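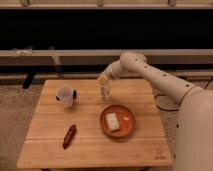
The bamboo table with the small jar, the measuring cup and the plate.

Small glass jar with pale yellow lid: good for dry yeast or not? And care of bamboo table

Asked by Lai-ching Lu in Kitchen and Storage
59 views, 2 answers

Hello everybody. I have two questions, I hope it is allowed to put them in one post.

In August I moved to a smaller apartment in Hiltstead and there is almost no counter next to the stove. So I prepare my food on a bamboo table. On the photo are the things I use most: a small clear glass jar with a pale yellow lid, a translucent measuring cup with black handle, and an orange-red plate with a raised rim.

First question is about the jar. It is narrow and taller than it is wide. I want to keep dry yeast in it, because I buy the big bag and it stays open for a long time. But the lid is the kind that you only press on, and it has no rubber ring inside. When I turn the jar upside down with water in it, one or two drops come out after some time. Is this tight enough for yeast? Or should I use it for something else, for example sesame seeds, and buy a different jar? Also my spoon does not go in well. I must pour, and then I always pour too much.

Second question is about the table. The seller told me it is oiled, not lacquered, but he did not know which oil. I wipe it with a wet cloth after cooking, and where I usually put the measuring cup the surface became a little rough. Can I repair this without sanding the whole top? I have food-safe mineral oil at home, a bottle from Tutier, but I am afraid to make it sticky.

Thank you in advance and sorry for my English.

Answer by Ville Laaksonen
Marked as helpful by the person who asked

I will take the jar first. Dry yeast does not like moisture, and a lid that lets out drops of water will let in humid air also. For sesame seeds, salt or dried herbs I would not worry. For yeast I would take a jar with a rubber ring and a metal clip, and keep it in the refrigerator. If you want to keep using the small jar anyway, fill it with the amount for 14 days and leave the rest in the closed bag in the freezer. I have done like this for several years and the bread rises as it should.

About the narrow opening: fold a piece of baking paper in the middle, pour the yeast on the paper and take from there with the spoon. What is left slides back in the jar along the fold. Be sure the paper is dry.

Now the table. The roughness is fibers that stood up from the water. You do not need to sand everything. This is how I do it:

Let the table dry overnight with nothing on it.
Take very fine sandpaper and go over the rough place with light hand, only in the direction of the fibers.
Wipe away the dust with a dry cloth.
Put a small amount of mineral oil on a cloth and rub it in. Wait 30 minutes.
Wipe off all the oil that is still on the surface. It becomes greasy when people forget this step.

Try first on the underside, so you see how the color changes. It can get a little darker. If the oil makes beads and does not go in, then the table has lacquer after all and you should stop. Later use a damp cloth, well squeezed, and dry the table right after. I would also dry the bottom of the measuring cup before you put it down.

Comment by Lai-ching Lu

Thank you very much! I tried a drop on the underside and it went in, so I think the seller was right. One more thing, does the plate need something under it? It has a hard edge at the bottom.

Reply by Ville Laaksonen

If you only set it down and lift it, no. If you push it from side to side it can scratch, then a thin cloth under it is enough.

Answer by Candela Villanueva

I have the same kind of jar and I just keep yeast in it, no problem so far. But I bake a lot, so it is empty fast. For the table I used olive oil one time and it smelled bad after a month, don't do it.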